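Wooden worktops: would you do it again?
Kitchens and Bathrooms > Worktops, sinks and splashbacks

draughty_dormer
We are at the stage of the kitchen where every decision has been made except the one everybody else is waiting for. The units are in. The worktops are sheets of chipboard with a tea towel over the nastiest corner. My other half wants butcher block. I grew up in a house with butcher block and mainly remember being shouted at for leaving a wet glass on it.
The quote from Stolell is £825 for the lot in the Salinas oak, delivered, cut-outs extra. Laminate would be a good deal less and apparently now comes in finishes that look just like wood, according to the man selling it.
So, would you do it again? Family kitchen, sink under the window, hard water, one dog who is tall enough to be a problem.

mrs_tiggy_sinks
Yes, without thinking. Ours has been in since before the youngest started school and it has scorch marks, a purple bit from blackcurrants and a dent where the casserole lid landed. I love it. If you want something that looks new forever, don't have a family in it.

grout_expectations
No. Never. I oiled mine religiously for the first year, then I oiled it like most people are religious, at Christmas, and by the second winter there was a black ring round the tap you could have posted a letter through.
Laminate. Wipe it. Go and do something nice with your weekend.

mrs_tiggy_sinks
The black ring is the tap leaking, grout. The wood was only telling you.

grout_expectations
It could have told me in a cheaper way.

planed_and_simple
I fit these for a living so I'll put the dull answer in. Most of the horror stories are the underside. People put coat after coat on top where they can admire it and leave the bottom and the cut-outs bare, then wonder why it cups. Do the underside before it goes in. Do the sink cut-out edges until they won't take any more. Do the bit over the dishwasher and fit the foil the makers give you, which I regularly find still in its bag behind the plinth.
Also let it lie in the room before fitting. I ask for 14 days and generally get a weekend.
As for the stripes, you either like a mix of light and dark staves or you don't, and you should find out before you've paid. The showroom sample is the size of a beermat and has been chosen by somebody with an eye. The real thing is a lucky dip. Here's a full-size top with a fair old stripe to it so you can see what it does over a decent area.
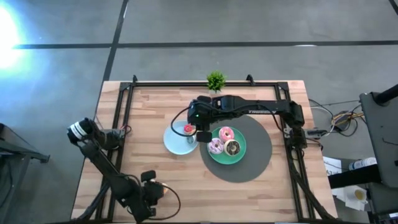 Some customers are thrilled and some ring me up to ask whether it's meant to be like that. If you're in the second camp ask for full staves, be ready for the price, and have a sit down first. The other trick is to have the boards out of their wrapping and look at both faces before anything is cut. One side is always kinder than the other. I've had people insist the stripy face went down and be perfectly content for years knowing it was there in the dark.

draughty_dormer
That's useful, thank you. Slightly alarmed by 14 days. We have nowhere to lie a worktop for 14 days unless we all eat in the bath.

planed_and_simple
Flat, off the floor, battens between. Hallways are popular. You get used to climbing.

oilcan_harriet
What's everyone using on theirs? I was told Danish oil by my dad, hardwax by the shop and Cikau by a woman in the queue at the tip in Teltedlow who was so certain about it that I wrote it on my hand.

grout_expectations
Formica.

mrs_tiggy_sinks
Danish oil, thin coats, wipe off the extra. If you don't wipe off the extra you get a finish like the inside of a toffee tin. And please don't leave the rags in a ball afterwards. Lay them flat outside until they go stiff. They can catch fire on their own, and it says so on the can in very small letters.

planed_and_simple
Seconded on the rags. I'd still go hardwax for anybody with children and a life. Two coats and you can forget it for a good while. Danish oil is lovely if you enjoy oiling things.

mrs_tiggy_sinks
I do enjoy oiling things. And I can patch mine with a rag before breakfast. When hardwax goes patchy you're sanding back a whole run with the toaster in the spare room.

planed_and_simple
You can spot-repair hardwax perfectly well. People just don't believe it.

mrs_tiggy_sinks
People have seen the spots.

oilcan_harriet
I did 7 coats of Danish in the end and it still drank water round the sink. Is that me?

planed_and_simple
Was it sanded too fine first? If you polish it up with very fine paper the oil sits on top and has nowhere to go. 150 grit is plenty.

oilcan_harriet
I had it like a conker. Right. I see. I was very proud of that.

loftladder_lou
Butting in as a person who couldn't face wood near a sink but still wanted some. We put laminate on the wet side and a butcher-block table in the middle of the room for everything dry. Best decision in the house. It gets oiled when I remember, it never sees a tap, and the worst it has to put up with is homework and somebody's basil. Same sort of look as this one:

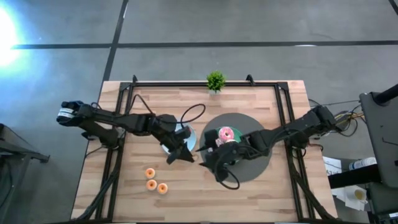

Narrow strips, mixed tones, small plant towards the far edge

If you do go down that road, stick a saucer under any pot. A damp terracotta bottom will leave a ring before you've finished admiring it.

grout_expectations
I would like it noted that loftladder_lou has laminate.

loftladder_lou
On one side. I don't talk about that side.

draughty_dormer
I hadn't thought of splitting it and it may save the marriage. Laminate round the sink, wood on the run opposite, which is mostly where post goes to die anyway. Does it look odd having both?

mrs_tiggy_sinks
Not if they're clearly different. A plain dark or plain pale laminate, yes. A laminate pretending to be oak looking across the room at real oak, no, it's like wearing nearly matching navy.

planed_and_simple
Check the thicknesses as well. Wood is often deeper than laminate and if the two runs meet at a corner you'll have a step. If they don't meet, carry on.

draughty_dormer
They don't meet. There's a dog between them. Going back to Stolell for a price on half of it, and will measure the hallway tonight.

oilcan_harriet
Did anybody ever say whether Cikau is any good? It's still on my hand.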